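Irkden Guest Rooms: progress report to the Godinho Fund, covering the winter through March

Dear friends at the fund,

Thank you for your patience with this one. I know it was due before the thaw, and I kept putting it off in the hope of having the heating bill in hand when I wrote. The bill is still somewhere between the supplier and us, so I'll send it along separately and get on with the rest.

When we applied last year we asked for help with a simple thing, a place where families of patients at the Tristier clinic could sleep close by without paying hotel prices. The old boarding house on Otuvo Street had the rooms already. What it lacked was decent insulation, a bathroom you could use without bumping your knees, and enough bedding to turn a room over between guests. Your first payment of $2000 went to the upstairs windows and the loft. The difference on a windy night is wonderful, and I say that as someone who slept up there in January to try it out, in two sweaters, and woke up at 5 a.m. because I was too warm.

Bedding took up more of our time than we planned. We put out a call in the parish newsletter and had a very generous response, blankets and throws and knitted things of every kind, and much of February went to sorting, washing and mending.
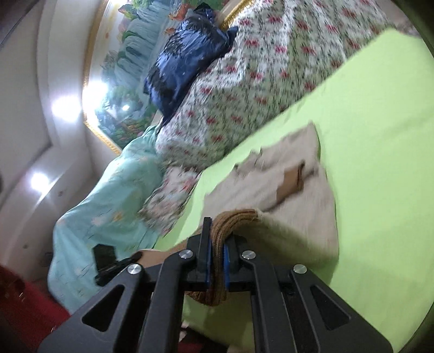 Þórey Bach wrote after reading the draft of this report that we ought to say plainly that donated bedding doesn't save as much as people think, once you add up the laundry and the hours, and that next year she would sooner see a line in the budget for plain cotton sheets, all one size, with the donations kept for extra warmth. She also thinks the newsletter should have mentioned bed sizes.

I agree with her on the sheets and have put $200 in the draft budget for them. I'm a little softer on the donations, I admit. Guests do notice a blanket that somebody made. One mother asked for the pattern of hers, and we're still trying to find the knitter.

As for guests, we opened the rooms to families in the second week of January and have hosted 25 households so far. Most stayed two or three nights. The longest stay was 12 nights, a grandfather whose grandson was having treatment on his hip, and he fixed our back gate while he was with us. 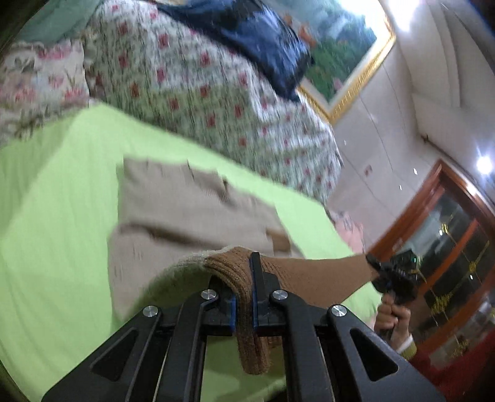
The bathroom is where we have fallen behind. The plumber found that the drain runs under the kitchen step and not along the side wall as the old plan shows, so the floor has to come up in a different place. He has been very decent about the price, but it won't be done before May. Until then the upstairs guests share the bathroom on the ground floor, and we put a note about this in the booking letter so it doesn't come as a surprise to anyone arriving late with a tired child.

We would like to ask whether the second payment could be moved back to match the new date for the plumbing. Nothing else in the plan needs to change. The spare key arrangement with the clinic's front desk is working well, and the night staff there now have our number taped by the phone.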